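2020-03-06

Floor finish wear, continued. Skosta hardwax oil against the Drendden waterborne, on the dark-stained oak boards.

Picked up where I stopped, with the second set of boards. They've been curing on the rack by the window and I turned them end for end every so often so neither end gets all the sun. The first set is still under the bench, wrapped. Don't throw it out.

The claim we are looking at is the one on the Skosta data sheet, that the oil "wears as well as" a film finish in a hallway. As well as which film finish, on what wood, under what shoes, it doesn't say. I've read the sheet four times now and every time it gets vaguer. There is a graph with no units on the vertical axis. Aurelia thinks it's weight loss. I think it may be somebody's opinion plotted against time.

Setup, same as before unless noted. Worel abrader, the old wheels, fresh paper every 1,000 turns. Boards weighed before, then again at each paper change, up to 3,000. Balance warmed up with the covers on. I let each board sit under the cover for a while before reading it, as the last batch drifted while I watched and I don't trust those early numbers at all. If you go back to the August pages, treat the weights there as decoration.

Boards 1 to 4 are the oil, 5 to 8 the waterborne. Two thin coats each, same pad, wiped by me. That is one person's hand and one person's idea of thin, so bear it in mind.

What happened:

The oil lost more weight early on and then settled down. The waterborne did the reverse, hardly anything at first and then a bigger jump in the last stretch, which to my eye is where the wheel got through the film and into stain. You can see the color go. A pale ring shows up and after that it's finished as a floor, whatever the balance says.

On the oil boards the ring is there too but it fades in from the edges. Softer looking. I can see why a salesman would like it. I am less sure that a worn patch with a soft edge is less worn.

Board 3 is out. It had a knot close to the wheel path and I should have rejected it at the start. I ran it anyway and it came out best of the oil group, so I'd rather strike it now than be accused of keeping it later. Numbers are on the loose sheet, crossed through but readable.

Board 6 is doubtful. There was a run in the second coat along one side, sanded back, and I may have left it thicker there. It also came out best in its group. Two flattering results from two bad boards. I'd like somebody else to pick the boards next time.

Weight loss is a poor stand-in for what people complain about anyway. No customer has ever rung up to say the floor is lighter. They say it looks gray by the door, or it shows every scratch from the chairs. On a dark floor that's most of the complaint, and we've been measuring on dark boards with a test that doesn't care what color they are.

So, a rough chair test in the afternoon. One leg off the old shop stool, felt pulled off, weighted with the sandbag, dragged 50 strokes along the grain and then 50 across on a spare from each group. Results by eye, under the window and then under the bench lamp:

Oil, with the grain: dull streak, hard to find from standing height.
Oil, across: clear dull band.
Waterborne, with the grain: fine white lines, easy to find.
Waterborne, across: same but worse, and one of them catches a fingernail.

Then I buffed the oil board with a dab of fresh oil on a rag. The streak along the grain went away. The band across it mostly went away, and this is where I got suspicious of myself: freshly oiled wood hides everything for a day or two. Left it on the rack with a note. Nobody is to call it repaired until it's been looked at dry, by a person who doesn't know which one it was.

Aurelia Ruchti came by at the end and pointed out that I was judging under a lamp coming from the left, and that all the lines I'd called "easy to find" ran straight at it. Fair. We turned the board and half of them disappeared. She then turned the oil board and a streak I'd missed came up bright as anything. So the whole chair table above is worth about as much as the August weights. I'm leaving it in.

We agreed on: a fixed lamp, board in the same place, looked at from both directions, two people writing down what they see before talking.

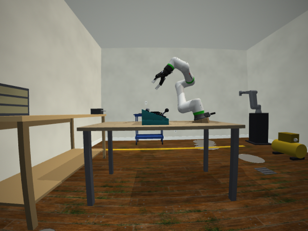
Fig. 1. Dark wood floor in a rendered room, with a white arm mounted on the table.

Sheen readings next. The meter was reading high on the black tile again, so I cleaned the tile, and then it read low. Cleaned the meter window as well and it came back to where it should be. I don't know which of the two did it. From here on, tile before and after every board, both written down, and if they disagree the board gets done over.

Still open:

Whether the oil needs longer to cure under the stain than the sheet says. The boards feel hard but my thumbnail isn't an instrument.

Whether the waterborne's late jump is real breakthrough or the wheels loading up. Could run one board with the paper changed twice as often and see if the jump moves. If it does, most of today's comparison goes.

Water. We haven't put a drop on any of these and every hallway I know is wet half the winter. A dry ranking could turn over completely.

Mop test needs a cleaner chosen. Not the Skosta soap, or not only the Skosta soap.

My guess if forced: the film holds out longer, the oil is easier to patch, and the data sheet is true only for a reader in a generous mood. I wouldn't put any of that in a letter yet.

Wheels are worn on the left side. Ordered none, asked for two. Boards back on the rack, 3 turned face down so it doesn't get used again.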